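Larnadine tall metal shelving unit, white

I bought this after Satish Rao wouldn't stop talking about his, and I've had it since September. Short version — I like it a lot, with a couple of gripes!

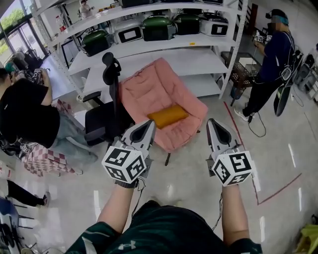
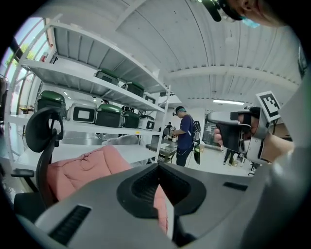

Putting it together took two of us and one very long podcast (the posts are easy, lining up the shelves is not). Once it's up it feels solid, and I can push my office chair right up in front of it without giving up much floor. The white does show every smudge, though, and the instructions are tiny. I'd still buy another one, but maybe I'd pay Satish to build it — he's much faster than me.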